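The tables at Wumgate are pale, close to cream in places, and the person who looks after them would like visitors to stop apologizing for setting things down. "It's a table," she says. "People come in and hold their cup in the air for ten minutes. Put it down."

She has run the shared dining and work room on the second floor at Wumgate for a little over four years. Before that she worked in a furniture store, on the returns desk, and she says that is where she learned what people do to tabletops. She agreed to talk on the condition that we leave her name out, as she does with most things that go in the Pleltance newsletter. We met in the room in the morning, before lunch, and she wiped the table while we talked.
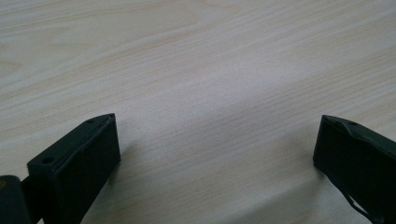

*Photo: Pleltance newsletter*

The current tables came from Mäkelä in November, replacing a set of dark ones that had been in the room since the building opened. The order was 2,120 dollars with delivery, and 300 of that was for getting them up the stairs. The elevator was too short for the tops. She had measured the elevator, she says, but had measured it with the door open and forgot about the handrail.

Why pale ones? "The old tables showed every crumb and every ring," she says. "You'd wipe them and they'd dry with streaks, and then you'd wipe the streaks. I wanted something you could clean once." She looked at white first and decided against it. White made the room feel like a clinic, in her words, and she had already seen what tomato sauce did to a white table at her sister's place.

The grain was a bigger part of the choice than she expected. In some places it is fine and nearly straight, and in others it opens out into wide curves. She asked for two sample boards before she ordered and kept them on her kitchen counter for three weeks. One had almost no figure in it. "I got bored of that one," she says. "The other one I kept looking at while the coffee was brewing. So that was that."

The matte finish was the other thing she cared about. The old tops were glossy, and anyone sitting across from the windows had the light in their eyes until early afternoon. Two of the regulars had moved their chairs so many times that the floor was scratched. She asked for the dullest finish on the list and was told it would be harder to clean. So far she hasn't found it harder.
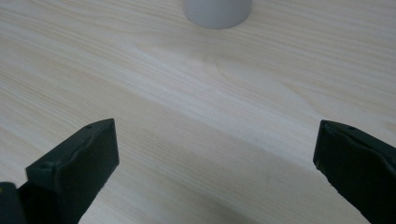

*Some pale grain at Wumgate, with a gray cylindrical piece standing on the table.*

Her cleaning routine is short. She uses a damp cloth with a drop of dish soap, then a second cloth with plain water, then a dry one. She wipes along the grain, starting at the far side and working toward herself. She does not use spray. A previous cleaner used a lemon spray on the old tables every evening, and after a year they were sticky in summer.

For marks that stay, she has a small jar of baking soda mixed with water. She puts it on with a fingertip and leaves it for a minute. "Ballpoint is the worst," she says. "Tea I don't worry about. Tea comes off. Ballpoint you have to go back to." She keeps a stack of scrap paper on the windowsill so that people will write on that and have something under the page.

We asked about coasters. There was a box of them once, bought from Valtness, and they were gone within two months. She thinks most of them went into bags by accident. She has not replaced them and does not plan to. Hot pans are a different matter, and there are four cork mats in the drawer under the kettle. She would like people to use them and to put them back in the same drawer.

She is also firm about clearing up. Everything comes off the tables at the end of the day, including the things people think of as belonging there. Salt goes in the cupboard. The plant goes on the sill. "If you leave one thing out, there are six things by morning," she says. "I don't know how it works, but it works every time."
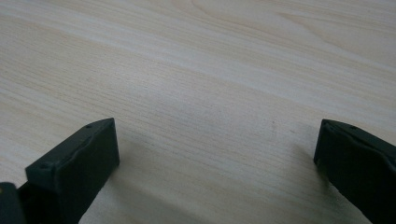

*More of the grain, with its curves and long straight lines.*

The room still needs chairs. The ones in use are left over from the dark set and sit a little low for the new tops. She has a quote for 1,829 dollars and a budget of 600, so for now she is looking at secondhand ones and has told Pleltance that they may not match.

She doesn't mind that. What she would like more is a second hook by the sink, so the dry cloth and the damp one can hang apart. She has asked for it twice. She folded the cloth over the faucet and went to put the kettle on.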